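Clubs > Robotics > Meeting Minutes

Millis Robotics Club – January minutes

Filed under: Student Projects, Folding Team

Minutes by me again, Weronika Pawlak, as Nikola had the laptop charger and I had the laptop. We got going at 4:15 with Bogdan Wasilewska in the chair, plus Nikola Krajewska, Marianna Nowicki and me. Teodor Zawadzka came in halfway through item two with snacks, so he's forgiven!

1. Last month's minutes. Approved. Marianna wants it written down that her name has an i at the end, which I got wrong twice.

2. Folding demos. Big chunk of the meeting. We have 197 good demos toward the 1,000 we said we'd have before the Zaredthorpe showcase. Teodor thinks we should drop the target, Bogdan really doesn't, and we went back and forth on it for ages. Ended up keeping the number but letting people record at home with the hand-held grippers – that way we're not all fighting over the one table in room 28. Everybody liked that.

Nikola asked what counts as a good demo. Agreed: start with both grippers open, keep the cloth flat, one garment at a time. If you drop it, start over and don't save the take. Pants are in, fitted sheets are out (thank goodness).

3. Dranance. That's still the name of our training script, and yes, we voted on changing it again, and no, it didn't pass. Marianna has it loading the new files but it chokes on anything with a space in the file name. Use underscores, please please please.

4. Money. We can afford 2 spare sets of finger pads and not much else. Bogdan will put the order in. Haddadin Hardware has given us until the end of the month to pay for the last lot.

5. Anything else. Teodor wants team shirts. I want team shirts too, so I'm on colors and he's on prices. Nikola will book the van for Zaredthorpe.

To do: Marianna fixes the file name bug, Nikola writes up the demo rules on one page, everyone sends me their home recording times before we meet again.

We wrapped up at 5:40, and the leftover pretzels are in the club cabinet if anybody wants them.

3 comments | 2 shares 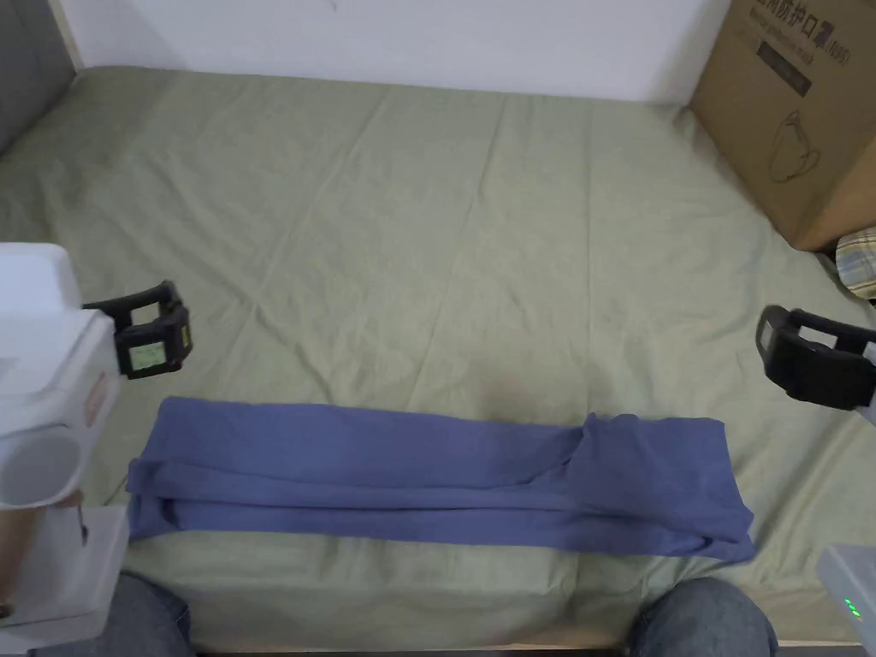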